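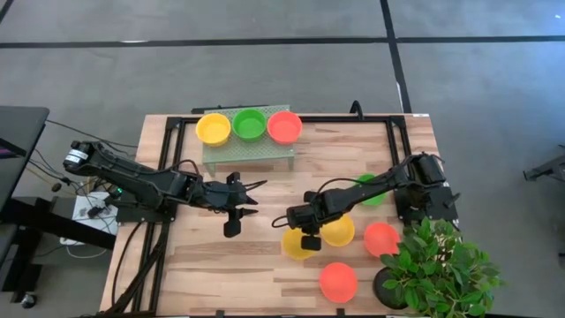 Oiling a wooden worktop is my favorite job of the whole year, and I mean that! You put in one slow afternoon and the wood rewards you for months. A top made of narrow strips in pale tan, honey and brown, with a few darker streaks along the grain, is the kind that gains the most, as every strip takes the oil a little differently and the colors really come up. Mine had gone gray and thirsty around the sink before I finally got to it.

Start with a clean, bone-dry surface. Wipe it down with a little dish soap in warm water, dry it with a towel and leave it overnight. Then sand lightly by hand, always with the grain, and vacuum up the dust. My neighbor Nipon Wattanapong swears by going over it with a barely damp cloth and sanding again once it dries – fussy, but wow, it does feel like silk afterward.

Now the oil. Use a food-safe one and pour less than you think you need. Rub it in with an old T-shirt, wait 55 minutes, then wipe off everything that's still sitting on top. Sticky patches nearly always come from oil that got left behind.

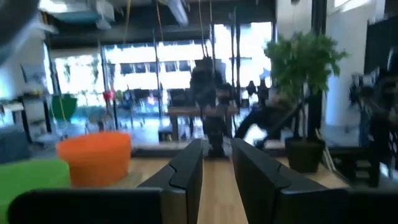

Do two thin coats, a day apart. If the second one soaks in right away, go ahead and add another around the sink and stove, where the wood works hardest. Keep pots off it for 5 days if you can stand to (I never quite manage).

One serious note: oily rags can catch fire by themselves. Spread them flat outdoors until they're stiff, or soak them in water and seal them in a metal can.

I do mine every December, before the baking starts – the kitchen smells wonderful!

Related tips
Getting candle wax out of a tablecloth
Sharpening kitchen scissors at home
How to quiet a squeaky drawer
Cleaning a cast iron pan without soap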